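4.2 Pack color and the claim of recognition

Earlier work on shelf choice holds that shoppers know a shampoo by its color before they read its name. We doubt the evidence is as strong as it is usually made to sound. The Wamthorpe survey, the source most often cited, asked 115 people to recall a bottle they had at home. It did not ask them to find one. Recall and search are different tasks, and a person can be good at the first and slow at the second.

We repeated the survey with 90 of our own respondents and added a timed search. Those who named a color correctly were about 2 seconds faster, a gap that shrank once regular buyers were removed. Bastix coding of the open answers was no help, as "white" and "gold" were given for half the products in the set. Figure 3 shows a pack type that drew such answers: white body, gold cap, a golden swirl on the label.
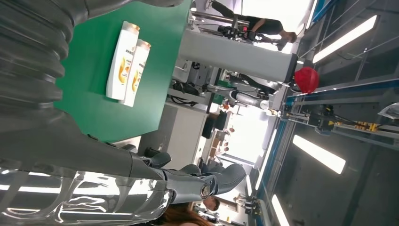 Figure 3. Two Pantene bottles, white with gold caps.

Nga Lục objects that removing regular buyers removes the very people in whom recognition should be found, and that the smaller gap therefore says little. We accept part of this. It still leaves open whether color or plain habit did the work, and the Wamthorpe data cannot settle the matter either.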